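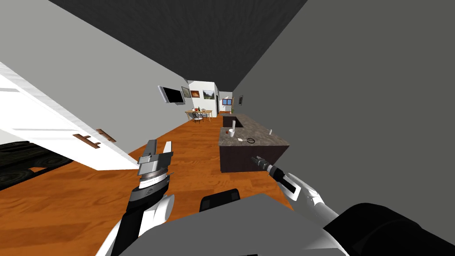

A kitchen island is a freestanding or fixed unit of worktop and storage placed within a kitchen so that it can be reached from more than one side. It differs from a peninsula, which is joined to a wall or to a run of cabinets at one end. Islands may hold cupboards, drawers, a sink, a hob or seating, or may serve only as a work surface.

History
The island has its origin in the central work table of large household kitchens, where food was prepared away from the hearth and the scullery. Such tables were usually made of scrubbed softwood and had a single shelf or shallow drawer beneath the top. In smaller houses the table was also used for meals.

The fitted kitchen of the twentieth century moved most work surfaces to the walls, and the central table became less common. It came back in altered form as the wall between kitchen and dining room was left out of many new houses. The island then marked the edge of the cooking area and gave back some of the storage lost with the wall.

Types
A plain island is a rectangular block with one worktop height. A split-level island has a raised section, normally on the side facing the living area, which hides the working surface from view and can be used as a bar. A mobile island stands on castors, at least two of which should lock.

Islands with a sink or hob are called serviced islands. They need supplies brought in below the floor, and for this reason are planned before the floor is laid. Unserviced islands can be added later, although electrical sockets are often wanted and raise the same difficulty on a solid floor.

Dimensions and clearance
The height of an island generally follows that of the surrounding worktops. The clear passage on each side is governed by what opens into it: drawers, oven doors and dishwashers all need space in front of them when open, and a person must be able to stand behind the open door. Where two people cook at the same time, a wider passage is used on the working side than on the seating side.

An overhang is provided where stools are placed. Stone tops with a deep overhang need brackets or a steel plate beneath, while timber tops can usually span further for the same thickness but may move with changes in humidity.

Services
Drainage is the most restrictive of the services. The waste pipe must fall continuously to the stack, so the distance from the island to the outside wall limits where a sink can be placed. Venting is also harder than at a wall, as there is no partition in which to carry a pipe upwards. An air admittance valve inside the cabinet is one answer where local rules allow it.

Extraction over an island hob is by a ceiling-hung hood or by a downdraught unit set in the worktop. Island hoods are open to cross-draughts on all sides and are normally made larger than the hob they serve.

The Urkstead plan
The Urkstead plan is a layout in which the island is set parallel to a single wall of tall units, with no other worktop in the room. It was described by the designer Ionuț Bratu, who fitted it in 6 flats at Urkstead. All preparation, washing and cooking takes place on the island — the wall holds only storage and the refrigerator. Critics of the plan have pointed to the shortage of space for small appliances. A later version by Strebel added a recessed shelf between the tall units for this purpose.

See also
Butcher's block
Fitted kitchen
Peninsula (kitchen)
Work triangle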